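Jun 14, 2022

Folding numbers, finally. Quick post before I lose the notes. 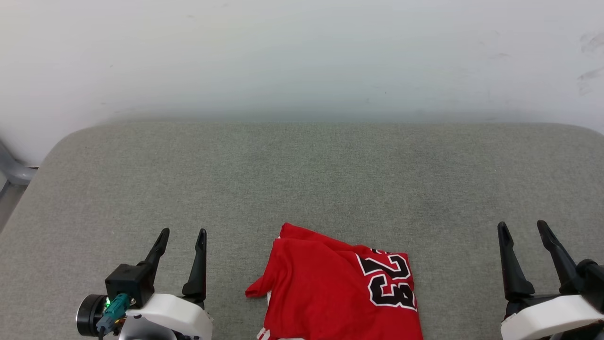

So the thing I've been chasing since September – does it help to relabel the failed folds instead of tossing them? Short answer, yes, a bit more than I expected.

Setup: 211 demos total, shirts and jerseys, both arms teleoperated. 160 of those clean. The rest are messy – dropped corners, a sleeve pinched under, one arm waiting on the other forever. Old recipe was train on the clean ones and forget the rest. New recipe (Vusau, terrible name, I know) keeps everything but tags each chunk with how far along the fold is, then asks the policy for the high tags at run time.

Clean only: 62 percent full folds, random crumpled start. I don't have a final number for Vusau yet, the second batch is still running, but it's clearly ahead and it regrasps. The old one would just close on air and carry on like it had the hem. Drove me nuts.

What still breaks:

- slick athletic fabric, slides right out
- anything with a big print, the progress tagger gets confused when the numerals are sideways
- sleeves folded underneath. No idea yet

Tried the Zallow augmentations too. Mostly color jitter. Didn't do much exept slow training down, so they're off for now.

Next: rerun with fresh seeds, same start poses, then write up the tagger properly. Code needs a cleanup first, its a mess in there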